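The Table in the Big Meeting Room: A Talk With Plomine's Office Manager

2021-02-18

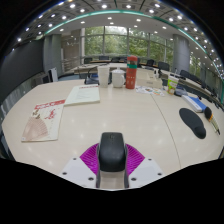
Cups, reading matter and a mouse at the big table.

The office manager at Plomine has looked after the Pliltberg office since it opened. She orders the supplies, books the rooms and decides what gets thrown out. We spoke by phone for the Favlow newsletter, mostly about the large meeting room and the long argument over its table.

"People think of it as storage with chairs," she said. "You put your mug down, you go take a call, and the mug is there until Monday."

The table is cream white and very large. It came with the lease from Hedegaard, the previous tenant, and she says it would have cost too much to take apart. It shows every ring a cup leaves. She wipes it with warm water and a little dish soap and keeps spray cleaners away from it after one of them left a dull patch near the window end.

Drinks are the main thing she deals with. On a normal day there will be a paper cup, a mug and somebody's bottle standing together in the middle. She allows all of them. What she asks for is a lid.

"A mug with a lid on it, I have no complaint. An open mug next to a laptop, I do. We lost 2 keyboards that way in one October."

Bottles are harder to return to their owners than mugs. She keeps the strays on a shelf by the copier for 30 days and then they go to the thrift store. Bright colors get claimed first, she said, and plain steel ones hardly ever.

Then there is the paper. Brochures and booklets come in with visitors and get left where they were handed out. Plomine also prints its own leaflets, and the last order was 400, far more than the office could use. Small stacks went into each room and have been spreading out over the tables since then.

"I don't mind a brochure with a nice drawing on it. People pick those up and read them while they wait. The leaflets are what I'd cut. Next time I'm ordering a lot less."

Her rule is that printed matter can stay out for a week. After that one copy goes in the binder and the rest go to recycling. She admits the rule isn't always followed, including by her.

I asked about the computer mice. Each room is supposed to have one for the shared computer, a plain black model she buys in bulk. They travel. She has found them in coat pockets, in the kitchen drawer and once in a box of envelopes. She tried labels, which peeled off, and then a cord, which everyone hated. Now she keeps over 20 in the supply cabinet and replaces them as needed.

"It's a cheap thing to lose. I'd rather spend my morning on something else."

Tissues are the one item she wants on the table at all times. She used to keep them on the side cabinet, and people would walk around the whole room in the middle of a meeting to get one.

The next change will be a tray for the center of the table, wide enough for the cups and bottles, with a slot at one end for leaflets. She has measured for it and has a quote from a shop in town. She hasn't decided on a color yet, but it won't be white.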